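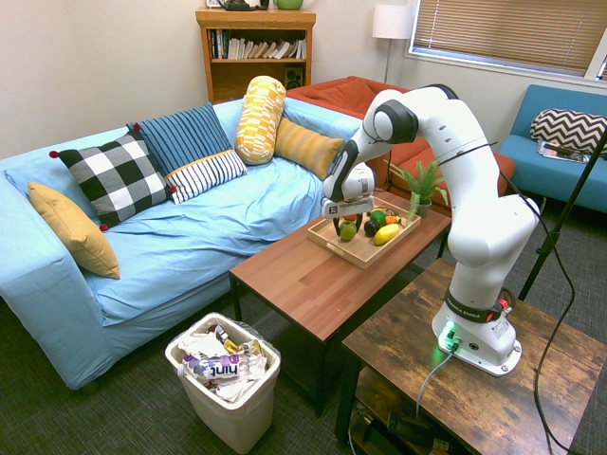 Re: [small-rooms] Slipcovers, trays and the coffee table question
From: Thảo Bùi
Wednesday, 7:48 am

On Tuesday night the moderator of Grakley Small Rooms wrote:

> I'll say it again, the coffee table tray is the cheapest
> upgrade going. Fill it with fresh produce once a week, put a
> plant next to it, and the whole room looks looked-after. Same
> with throw pillows. You want five at least on a full-size sofa,
> in mixed patterns, and a slipcover in a pale color so the
> patterns stand out. A fitted sheet does the job if money is
> tight. I've been doing it this way for years and would not
> go back.
>
> Who's in for the fall refresh? Post your before and after.

I'm not in, or not yet. I went along with the spring refresh and I still have questions about it.

Start with the slipcover. Mine is light blue, it cost 48 dollars from Jumeo, and the listing said "stays put." It doesn't. Sit down once and the seat is a mess of wrinkles, and the front hangs however it feels like hanging. I tried the foam rods down the back of the seat. I tried the corkscrew pins from Floltetti, 18 to a pack, and they held until somebody leaned back. If anyone here has a loose cover on a sofa that people sit on every day, and it looks smooth at nine at night, I would like to hear what you did. Please don't tell me to iron it.

Then the pillows. I'll give you that buffalo check and stripes can share a sofa, and mustard does tie in with navy. I had my doubts about that and I was wrong. Pom-poms I'm less sure of. But five at least? I have six, counting the bolster, and they go on the floor every time a grown adult wants to lie down. The bolster is the only one I'd buy again, and I'd buy it for my neck.

My real complaint is the tray.

1. The tray itself. Pale wood, raised edges, fine. I like the light wood against a redder tabletop. But look at the bottom of one up close after a few months of fruit and you start noticing every little speck. Mine gets wiped down with a barely damp cloth. Does anyone oil theirs? The Ông shop told me to use mineral oil, and they also happen to sell mineral oil, so I'm asking here.

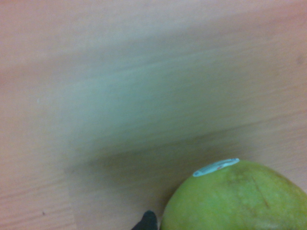

2. What goes in it. "Fresh produce once a week" sounds lovely until you look at how things keep. A lime will sit there and behave. So will a grapefruit. Bananas are brown before the week is half over, and then they're the thing everybody's eye goes to. I also don't get putting squash out with the fruit. It's a nice yellow, I'll admit, but people reach for a snack and get dinner. Green apples have done best for me on looks and on getting eaten, so if I keep this up it will be mostly apples. 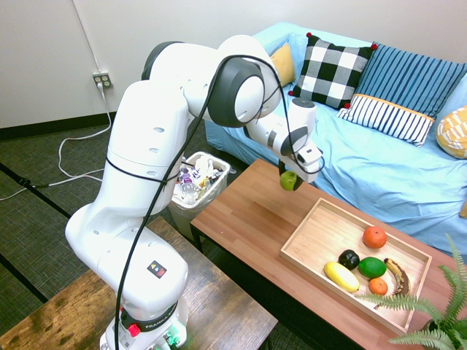
And a fern next to all that takes up more of the table than you'd think. The fronds want to be over the tray, over the corner, over your magazine. I've ended up keeping magazines on the bench sofa by the wall, so the coffee table now has no room for the one thing I used to put on it besides coffee.

3. Cost. The moderator says cheapest upgrade going. Cheapest compared to what? A tray is one purchase, sure. Produce every week is not. I'd believe it for a household that eats everything in the tray. Mine doesn't, and I suspect I'm not alone.

I know the archive has 1,274 messages under "styling" and I did search before writing. Plenty of before and after, hardly any "three weeks after." That's the post I'd like to read. So if you're doing the fall refresh, would you post a third time, late in September, without straightening up first?

One thing I'd keep no matter what is the floor lamp in the corner by the window. White shade, thin pole, takes up no space, and with the blinds down it makes the room pleasant to sit in at night.

Happy to be argued with on the pillows. Less so on the bananas.

Thảo

> Reminder: please trim quoted text when you reply. Digest goes
> out at 560 lines and we keep running over.

(Trimmed what I could.)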